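Teaching by hand at Vendard

The second floor at Vendard gets busy on Thursday, when the part-time operators come in and the good tables go first. By nine in the morning Refilwe Mokgethi has written up the day's tasks and gone back to her own desk to check the previous batch.

Her group is gathering examples for a system that learns to tidy and rearrange ordinary rooms. Each example is one person doing one short job, recorded from start to finish. The group wants 1,000 of them for desk work and has 483 so far. A usable one lasts about 15 seconds.

"People are too good at this," says Obinna Idahosa, who trains the operators. "They do it fast and they skip the part we need. I ask them to slow down at the moment of contact."

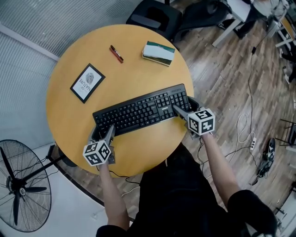 Desk objects have taken up most of the summer. The team began with cups and moved on to flatter, wider things that call for both hands. A keyboard on a round table is a typical job, with one gripper at the lower left corner and the other on the end by the number keys. Idahosa prefers the table with some clutter left on it, like a marker pen or a framed card. Mokgethi rejected 38 examples in July, most of them for hesitation — an operator reaching, stopping and reaching again.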